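Clothes exchange in Starnden will accept bedding for the first time

19 February 2024

The spring clothes exchange in Starnden will take place again this year, and for the first time people may bring bedding as well as garments. The organizer, Fidelina Betancur, announced the change on Monday after many residents asked for it in January.

Until now only clothes were accepted. Last year the exchange received 300 pieces in two days, and most of them found a new owner. Betancur said that bed covers, quilts and summer mats are often kept for years in a closet, although another family could use them.

"People start with the closet, they put everything on the bed, and then they see that the bed also has things to give," she said.
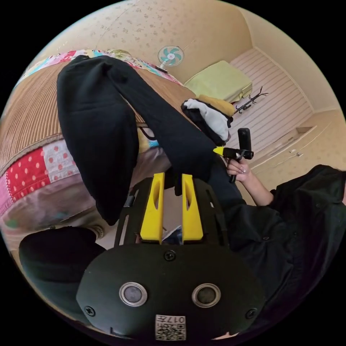
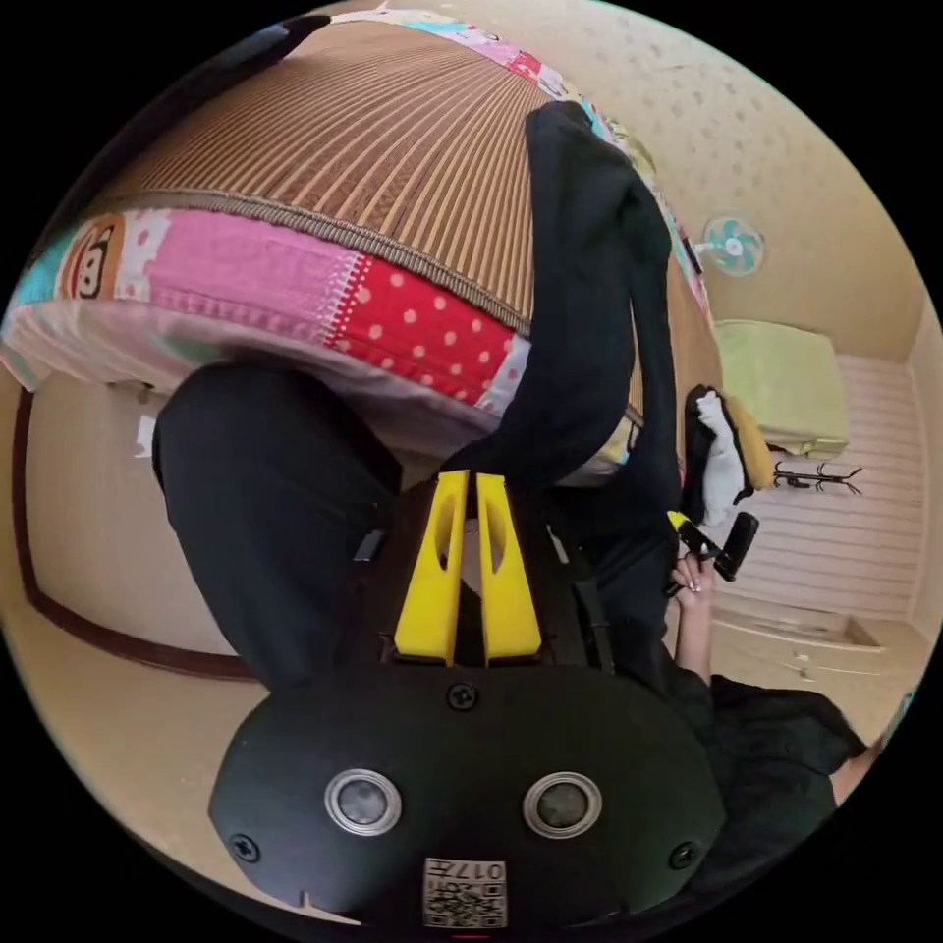 A long black garment and a bed with a woven mat and patchwork in pink and red.

Every household can bring up to 30 pieces. Clothes must be washed and folded, and buttons and zippers should be closed. Long garments, such as dresses and coats, can be brought on a hanger. Quilts and covers must be tied with a string, and the size should be written on a piece of paper. Pillows and mattresses will not be accepted.

Gilberto Tamayo will receive the bedding at a separate table near the back door of the Tultemen hall. Last year the line at the main door was long, and some visitors waited 38 minutes to hand in one bag. This time there will be two lines.

Amparo Espinoza, who has visited the exchange every year, is glad about the new rule. She has a patchwork cover which her daughter does not want anymore. "It is still good. I only need the space," she said.

Entrance is free. The opening hours will be posted on the door of the hall next week. Pieces which are not taken can be picked up by their owners until the evening of the last day.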